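Wednesday, bench notes, sorting trial (January batch)

Carried on with the compartment box test for the Woltulness sample kits. Aim is still the same: find a box that holds small dry samples apart through shipping and can be emptied again without a brush.

Stock on hand: 310 pieces, counted in by Areti last week, all from the Amano sack. Screened out anything split or wrinkled before starting. Moisture not checked today, the meter is with Mirjana.

Procedure as before. Box loaded, lid closed, 60 turns on the roller, rest 30 minutes, open, record what moved. Eight runs planned, all eight done by 3 p.m.

Crossovers between neighboring wells happened only in runs 2 and 5. Both were loaded too high, my error. With the load kept below the top of the dividers there were none. The old Hema tray did worse at every fill level and I don't see a reason to keep it in the comparison. Latch held in all runs. Closing force feels lower than at the start of the week but I have no number for it.

Emptying is the weak point. Tipping the box clears most wells, then one or two pieces stay behind in a corner and need a fingertip. Zoltico's square-well box was slower still.

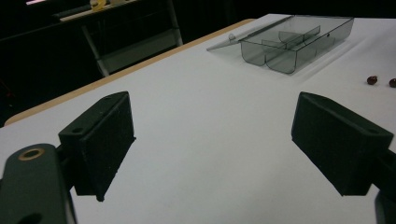 Well shape is what I would keep from this design. A flat floor meeting a straight wall gives a piece somewhere to wedge, and the curved bottoms let it roll up and out with light pressure. The long divider down the middle is useful for labeling too, one side per lot, with the short cross walls splitting each lot further. Gray tint is acceptable, dark red-brown samples may be harder to read through it than pale ones. Lid opens out flat on the table, so allow bench space for it when laying out the packing station.

To do: repeat runs 2 and 5 at the lower fill. Ask Mirjana for the meter back. Areti wants the crossover table before the next order goes to Zoltico.

Bench notes contact: Areti Galanis | © Woltulness sample kits | Back to top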